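Leave the sorting cell alone between services

Idris Landeg, 4 September 2021

Most of the trouble I am called to on two-arm sorting cells has been caused by maintenance. I hold that the service interval on these machines should be longer, and that far less should be done at each visit. 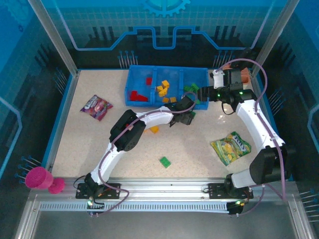

The usual schedule has someone re-zero both arms every 50 hours. On a shared rail this is a poor habit. Each arm is referenced to its own base plate, and the plates are referenced to the rail. Re-zero one arm with a slightly loose plate and the error is written into the calibration, where it stays after the bolts are tightened. The arms then disagree over the same bin, and the fault is logged as a gripper fault.

Check the plate bolts first. Then check the cables at the base, where a loop that is too short will pull on the joint and one that is too long will find the rail. If both are sound and the picks are landing, close the cell and go home.

Omolara Adeyemi, who ran the cells at Histton until July, disagrees with me. She argues that a fixed routine protects against careless staff, and she has a point where shifts change often. My answer is a log of missed picks, read weekly, with calibration done when the log calls for it. We moved to 300 hours on that basis at Silside. Of the 6 faults since then, 2 were worn finger pads, which re-zeroing would not have cured. The rest were cables.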